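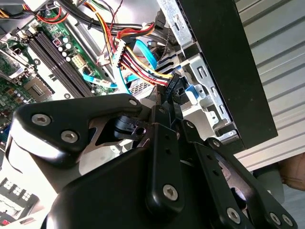 Figure 3. Memory slots, white power connector socket and cabling in an opened desktop case.

3.2 Condition of the Units at Intake

The study covered 200 retired desktop computers received from the Brumex office in November. Each unit was opened on the bench and its interior recorded before any part was taken out. Cabling received particular attention, as it governs access to the board and to the drive cage.

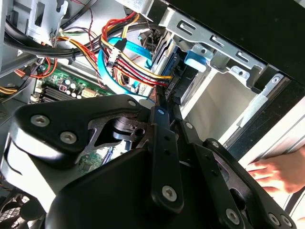

Wire bundles were classed by color and by the parts they passed over. In 44 units a bundle lay across the drive cage and had to be moved aside before the cage could be released. Ties were left uncut at this stage.

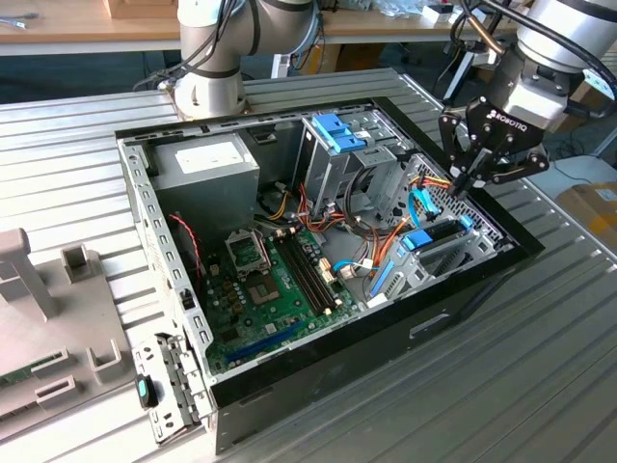
Figure 4. Case laid on its side, with the power supply, motherboard and drive cage exposed.

The processor socket was inspected next. Units with an empty socket were kept in the sample and entered under a separate code, following the procedure set out by Saithong and Srisuk in the Pumus handbook. The position of the retention bracket was noted in each case.

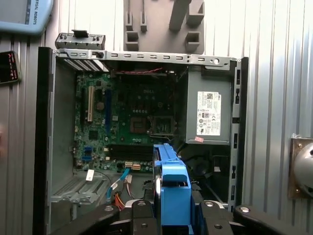 Source: Frade Reuse Laboratory. Photograph: Nattawut Srisuk.

Labels on power supplies were transcribed where legible. Expansion slots, drive connectors and loose brackets were then listed on the intake sheet. The completed sheets yielded 2,664 entries, of which 40 were returned to the bench for a second reading. Removal times are reported in Section 3.3.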